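An Afternoon at Taltow, Wiping Plastic

The train to Taltow runs once an hour, and the walk from the station is longer than the map lets on, past a tire place and two closed bakeries. I had been told to look for a gray door with a sticker on it. There were four gray doors. The sticker was on the inside.

I had asked Prosen for a visit back in May, when I was writing up a string of trips to places that make machines do chores. They answered in December, very politely, as if no time had passed, and offered me an afternoon in the slow week. I have 12/26/19 written at the top of my notes, along with a grocery list, so I can at least vouch for the date.

Oliwia Adamczyk met me at the door in indoor shoes and asked me to find a pair from the basket. She runs the collection side of things at Prosen. Collection means that people do ordinary tasks with a gripper in hand, a camera on the gripper records what it sees, and all of that goes off to train a model that will one day be expected to do the same tasks with an arm. The model is called Skukix. I asked what the name meant and was told that all the good ones were taken.

I had pictured arms. I think everyone pictures arms. There is one at Prosen, in the next room, and I was shown it the way you're shown the good china. Most of the day's business goes on at tables, with people holding a tool that looks like a pair of salad tongs designed by someone who had been badly let down by salad tongs. You squeeze, the fingers close. You let go, they open. The camera rides along and sees the fingers and whatever they are up to.

That week they were up to wiping. Specifically, wiping clear plastic, which Oliwia described as the worst material in any kitchen cabinet, closet, or craft room in the land, from the point of view of a camera. A red mug is a red mug. A clear organizer on a wood table is mostly table. The grain comes right through it, and what you have left to go on is a few bright edges and the odd reflection. People get by on a lifetime of having walked into glass doors. Skukix has no such upbringing, so it gets examples. 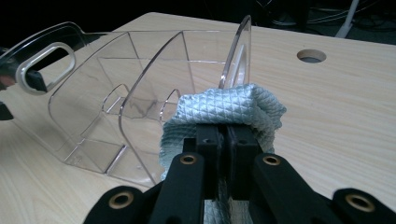
The target for the current set was 400 good examples, and on the day I came they had 80 to go. "Good" is a word with some weight to it. An example has a start, when the cloth is picked up, and an end, when it is put down, and between those two points the person is supposed to behave like a person who wants a clean box. Behaving normally on purpose is harder than it sounds. I've seen wedding guests fail at it with far less equipment in their hands.

Nerys Jenkins, who has done more of these than anyone else in the building, let me stand at her elbow for an hour and ask things. She doesn't hurry. She told me the usual trouble with new people is that they wipe for the camera, in big slow strokes, like someone in a commercial. The other usual trouble is that they get bored and stop wiping at all, and simply drag the cloth past the plastic in a vague and regal manner. Both kinds get thrown out. She reviews her own recordings at the end of each session and throws some of those out too, which struck me as a level of honesty I would not bring to the job.

Corners are where the time goes. A flat wall you can do with the cloth pinched any old way. For the inside of a divided caddy you need some cloth sticking out beyond the fingers, enough to squash into the angle, but if you leave too much it flops over the next divider and you end up wiping two compartments badly in place of one well. Nerys pinches it so that it bunches up. She calls this "making a cauliflower." The written instructions call it "gather cloth before contact," and I know which one I'll remember.

I asked whether it mattered that everybody did it differently. Oliwia said that was the idea. If all 400 were done by Nerys, they would end up with a machine that wiped exactly like Nerys, and would be at a loss the first time a box turned up at an angle Nerys didn't care for. So the boxes get moved and swapped, the cloth starts in different places, and people are told what the result should be and left to get there on their own. There are limits. One person in the fall apparently found it easier to hold the cloth still and move the box, and a long meeting was held about it. (The box-movers lost, narrowly.)

Then I got a turn.

I should say that I consider myself a fair hand at cleaning. I own more than one kind of sponge. With the gripper I had the fine control of a man eating soup in oven mitts. My first try, I picked up the cloth by its very tip and it hung there like a flag of surrender. On the second I got a decent fistful and pushed so hard that the bin went for a walk across the table, with me following. Nerys said "less," and then, after a while, "less than that." What you miss is feeling. Your own fingers tell you when you've reached the wall, and the tool tells you next to nothing, so you start watching very closely for the cloth to crumple. Which means you are now working from the picture alone, the same as the model will have to. I found this the most useful ten minutes of the visit and also the most humbling.

Bins have a second problem, and it's that they are light. Wipe one side and the whole thing slides or spins. At home your other hand is holding it down without being asked. A single gripper has no other hand, so part of the set is about two jobs at once, one to steady and one to clean, and the steadying job turns out to have its own fine points. Take the rim too near the middle of a long side and it bows. Take it by a handle and the bin can swivel. Near a rounded corner is stiffest, Nerys thinks, though she was careful to say that she thinks it, and that the recordings include plenty of other places for the model to form its own view.
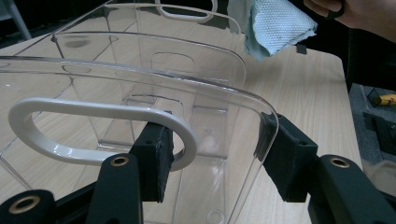
Smudges are a sore subject. You would think the aim of wiping was to get rid of them, and so would I, but a table where everything is already spotless teaches very little about when to stop. So they have to be put back. There is a jar of something for this purpose, and a rule about how much to use, and a long-running disagreement about whether a thumbprint counts. Oliwia has spent, by her own account, more of this year making plastic dirty than she had planned on when she took the job.

After the tables she walked me over to the review corner, where two people watch recordings at double speed and mark them. It's oddly soothing. Cloth goes in, cloth comes out, box shifts a little, next. They get through 60 or 70 in a sitting and then have to go and look out of a window. The marks are short: keep, drop, ask. I was allowed to watch my own efforts go by. Two drops and an ask. The ask was for the one where the bin went for a walk, and the reviewer wanted to know whether that had been deliberate. Nerys said to put it down as a drop.

I had hoped to see the arm have a go at the same job, and toward four o'clock they did run it for me, on a square bin with high sides, using last month's version of the model. It picked up the cloth neatly, better than I had. It went down into the bin and wiped the near wall with real conviction. Then it wiped the same wall again. Then it paused above the far wall for so long that I found I was holding my breath, and put the cloth down on the table beside the bin, very gently, like someone leaving a tip. Oliwia said the far wall was the clearest one and it may simply not have known there was a wall. That's what the 80 are for.

A few practical notes for anyone thinking of going. Visits are by email and they do answer, in their own time. Wear something with sleeves you can push up. The room is warm from the lights and the tea is help yourself, but the mugs on the left shelf belong to people and you will be told. There's a café called Laskowska on the corner by the station which does a good poppy seed roll and closes at five, and I missed it by four minutes. The train back was on time. I spent most of the ride looking at the window next to me, trying to decide where exactly the glass was, and then I got off a stop early by mistake and walked.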